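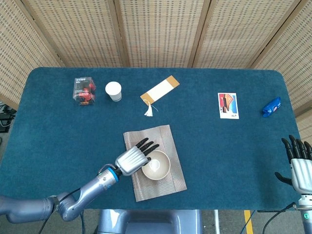
Stop wiping the hands last. That's my whole argument, if you're in a rush.

Every robot cell I've worked round gets the same end of shift. Arms parked, software shut, cables left where they fell, then someone gives the fingers a quick go with a cloth on the way to the door. At Flalley it's four minutes. Four. For the part that does all the touching.

Soft surfaces make it worse. People like a carpety cloth on the table, kinder to bowls and cups, fine, I like it too. But it sheds. Fluff gets in round the finger joints and the thumb, and a thumb that sticks gets blamed on the code. Francine Gill lost most of a November to that. Rewrote the grasp twice. It was lint.

So hands first. Before the arms are warm, before anybody logs in. Soft brush, joint by joint, then open and close the hand 20 times with nothing in it and listen. Really listen, radio off. Nine minutes for the pair once you've got the knack.

Then cables. I know Emiliano Bañuelos thinks a loop by the forearm is harmless if it clears the table. It clears the table untill the arm goes low and wide. Check it at full reach, not at rest. Same with anything on the floor near the base, tape it or move it.

And write it down, on paper. We had 1540 lines of log from one bad week and not one said who'd last cleaned the left hand.

Nelta's people say a checklist insults good technicians. Rubbish. I'm a good technician and I forget the thumb about once a fortnight.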